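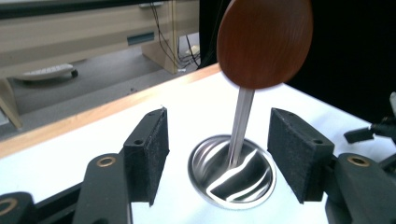
Greiferkamera, Stielwerkzeug im Edelstahlbecher, Backen offen.

Ticket 214 – Projekt Jumix, Handgreifer-Demonstrationen
Betreff: Policy schließt die Backen zu früh am Metallstiel
Gemeldet von: Kirstin Cairns
Bearbeiter: Ewan Galbraith
Eröffnet: 21.05.2023
Status: in Arbeit

Fehlerbeschreibung
Die mit dem Hirnex-Datensatz trainierte Policy fährt das Werkzeug im Becher richtig an, schließt den Greifer aber oberhalb der Zielposition. Der dünne Stiel dreht sich dann zwischen den Filzbelägen weg. Bei Werkzeugen mit Holzgriff tritt der Fehler nicht auf. Auswertung über 324 Rollouts auf dem Rechner Baird: 87 Fehlgriffe, alle an Metallstielen.

Erwartetes Verhalten
Die Backen bleiben offen, bis der Stiel mittig zwischen den Belägen steht, und schließen dann in einem Zug.

Bisher geprüft
1. Kalibrierung der Greiferkamera wiederholt. Abweichung innerhalb der Toleranz, keine Änderung am Verhalten.
2. Zeitversatz zwischen Bild und Öffnungsweite kontrolliert. Die Zeitstempel laufen synchron.
3. Filzbeläge nachgezogen, Schrauben sitzen fest. Kein Spiel an den Fingern.
4. Trainingsdaten nach Griffart sortiert. Von 3.867 Demonstrationen entfällt der größte Teil auf Holzgriffe. Metallstiele kommen fast nur vor dunklem Hintergrund vor, kaum über dem spiegelnden Becher.

Kommentar Galbraith
Ich vermute die Reflexionen. Die polierte Innenwand zeigt breite schwarze und weiße Streifen, dazu kommt das Spiegelbild des Stiels. Aus der Greiferperspektive liegt das direkt neben dem echten Stiel. Der Encoder legt die Aufmerksamkeit in den Fehlerfällen auf den Becherboden – das sieht man in den Heatmaps deutlich. Beim Holzgriff ist der Kontrast zum weißen Tisch groß genug, da bleibt sie am Objekt.

Kommentar Cairns
Passt zu dem, was wir in Flenimthorpe hatten. Dort lief dieselbe Policy mit einem matten Behälter ohne Auffälligkeiten. Zum Vergleich bitte den gelungenen Griff am Holz heranziehen: Beläge liegen links und rechts an, Griff steht fast senkrecht, Aufdruck MAYCOOK lesbar. So ein Bild brauchen wir auch für die Metallstiele, bevor wir am Modell etwas ändern.

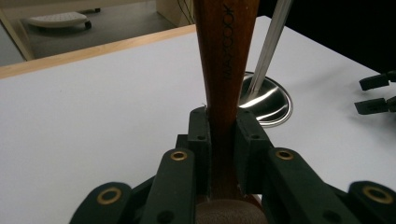 Nächste Schritte
1. Zusätzliche Demonstrationen mit Metallstiel über dem Becher aufnehmen, Beleuchtung zwischen den Durchgängen verändern.
2. Farb- und Helligkeitsaugmentierung nur auf den Bereich des Bechers anwenden und getrennt auswerten.
3. Vergleichslauf mit mattem Einsatz im Becher, sonst gleicher Aufbau. Gewichte nicht neu trainieren.
4. Schwelle für das Schließsignal vorerst unverändert lassen. Ein höherer Wert verdeckt den Fehler und macht die Holzgriffe langsamer.

Offene Frage an Cairns: Sollen die alten Rollouts auf Baird bleiben, bis der Vergleichslauf durch ist? Der Speicher reicht noch, aber im November wird die Platte getauscht.

Antwort Cairns: Ja, bitte liegen lassen. Heatmaps auch.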